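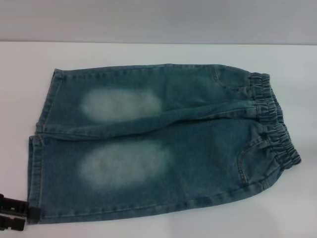 Home | Forums | Laundry & Linen | Search | Log in
Print this page | E-mail this thread

Thread: Folding kids' elastic-waist jeans, worth it?

probert17
Every guide says fold them in half leg on leg, then in thirds, then stand them up in the drawer. Has anyone had this last past breakfast? The gathered waist is twice as thick as the rest and the whole row leans over.

Padmavathi Kulkarni
Mine stand up fine. Smooth the legs first, then start from the hems so the waist ends up on the outside.

Busby
I don't believe a word of it. Tried that all through June. My son pulls out one pair and the other three come with it. Two folds and lay them flat.

probert17
Flat means he only ever wears the top pair. The knees on those have gone nearly white and the rest look new.

Busby
Are you sure that's wear? Plenty are sold with faded knees.

probert17
Fair point, some were like that in the shop. Still only wears the top pair.

zirisau
Waist on the outside makes it worse in a shallow drawer. Ours won't shut. Roll them.

Padmavathi Kulkarni
Rolling leaves creases right across the leg.

zirisau
He's four. Who is looking at the creases?

Busby
10 replies about trousers and we still don't agree. How deep is your drawer, probert?

probert17
Will measure it tonight. Not buying dividers, before anyone starts.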